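Category: Robotics and Automation > Course Texts

Chapter 7
Showing the Robot What to Do

A robot arm can be given a task in two common ways. An engineer can write out each motion in code, or a person can perform the task through the arm and let the system record it. This chapter covers the second way. It is used most often for jobs that are hard to put into equations, and handling sheet material is one of them. A folded edge moves when it is touched, and its shape is different on every try.

The exercises use a two-arm setup. The operator moves a pair of hand controllers, and the arms follow. Joint angles, gripper openings, and camera views are saved together for each attempt. One saved attempt is called a demonstration. The wrist view matters most at the moment of grasping, when the fingertips close on a thin edge. 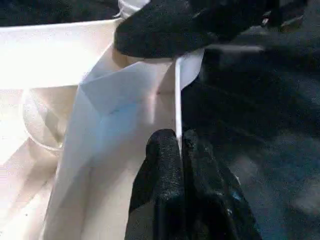 How many demonstrations does a new task need?
Start with 200 for a single grasp on one material. Plan on 400 or more if the material changes from one attempt to the next.

Students often ask whether poor attempts should be thrown out. Wilson Usuga, who ran the first Wiltus course, had his operators keep any attempt in which the grasp slipped and was then recovered. A policy trained only on clean runs has no record of how to get back from a mistake. Attempts that were abandoned should be labeled and stored in a separate folder.

With two arms, timing becomes part of the lesson. Both grippers may hold the same sheet, and a pull on one side is felt on the other. Operators should move slowly, pause after each grasp, and keep the sheet slack until both sides are held.
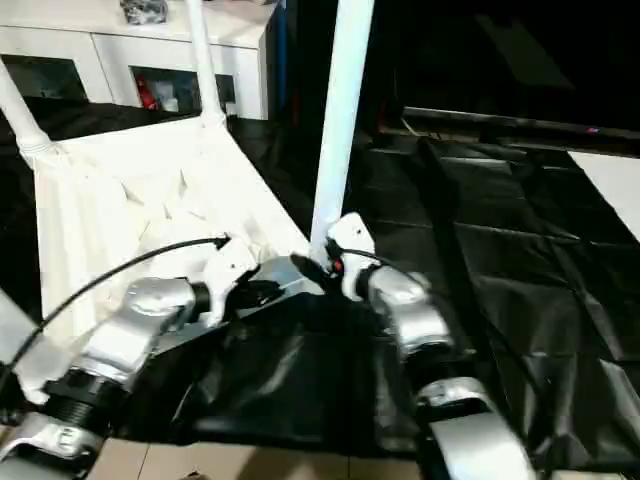

Vol. 2, p. 113

Section 7.1 describes the hand controllers and how they are matched to the arms. Section 7.2 deals with remote control over a network, where delay changes the way people move. Section 7.3 explains how to trim and label recordings. Read the safety notes in Appendix B before starting Exercise 7.1.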